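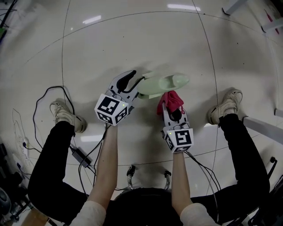 The Akisico hand grippers were the reason I went to the Girnley open day, and they were the part I went back to twice. You hold one in each hand and work with them as if they were your own fingers, and the idea is that a robot can later be taught from what you did. I had read plenty about this kind of kit and expected something heavy and fussy. It's much more homely than that! You sit on an ordinary chair with a chrome frame, you lean forward, and you get on with a small job between your knees. The one being shown was a cloth job, with a crumpled red-pink cloth pinched in the right gripper and a pale mint-green plastic thing, shaped a bit like a hollow shoe, held in the left. Each gripper has a white cube at its base, printed all over with black-and-white marker patterns, and a little green light on it.

Home | Reviews | Days out | Workshop | Contact

I'll do the grippers first and the day second, as I suspect most people reading will want it in that order.

Holding them is the surprise. The body is white and light grey plastic with bits cut out of it, and the weight sits nicely in the palm once you stop clutching. I clutched for the first few minutes and my wrists told me off. After that I relaxed and it became rather lovely - you squeeze, the black fingers close, and you can feel through your hand when they have hold of something. Hard things are easy. Soft things take more care, and cloth is its own little world, because it slides and folds where you don't want it and then you've got a wad of it and no corner to hold. I had a go at picking up a duster, dropped it, picked it up again, lost it under my chair. Great fun.

What I liked best was how quickly the hands learn to share the work. One holds still, the other rubs or pushes. I'm right-handed and my left was hopeless to begin with, but holding is the easier half and by the end of my turn it had stopped wandering off.

Now the grumbles, because there are some. The cables are a nuisance. They come off the cubes and trail down across your lap, and on my turn I kept hitching them out of the way with an elbow. The demonstrator said Akisico are working on a shorter run of cable with a clip for the belt, and I hope they get there soon. The squeeze is also a touch stiff for small hands. My neighbour in the queue had much smaller hands than mine and needed a rest halfway through her go. And you do look down the whole time, so anyone with a bad neck should ask for a table (they had one set up by the window, at a decent height, and I wish I'd asked for it myself).

The software side I can only report on as a visitor. Masanja, the company that runs the Girnley workshop, keeps a tally on the wall of every completed go, and it stood at 453 when I came in and 502 when I left. You are shown your own go played back on a screen afterwards, with your mistakes in it, and that was the bit that made the whole thing click for me. You see how many tiny corrections you make without noticing. I had no idea I turned a thing over so many times before wiping it.

As for the open day itself, I'd give it high marks. Entry was free, turns were booked on a sheet by the door, and they kept the groups to 28 at a time, so there was room to stand close and ask daft questions. I asked a lot of them. The staff were patient and said so when they didn't know an answer. There was also a Dremudetti arm in the next room, sorting parcels behind a barrier. It was impressive and very fast, but you can only watch it, and I drifted back to the grippers after ten minutes.

Two practical points. The room is hard-floored and noisy when it's full, so go in the last hour if you can, when it thins out. And the tea is from a machine and isn't good - bring a flask. Parking is behind the building and the entrance is narrower than it looks on the map.

Would I want a pair at home? Not at the moment, no, as they make little sense without the rest of the set-up. As something to try for an afternoon, though, I can't think of a demonstration I've enjoyed more. There are to be 3 more open days before the end of the year, the next in October, and I've already put my name down for a second turn. I'm going to ask for something with buttons on it.

Corrections and questions to the reviews desk through the contact page. Text may be quoted with a credit. Back to top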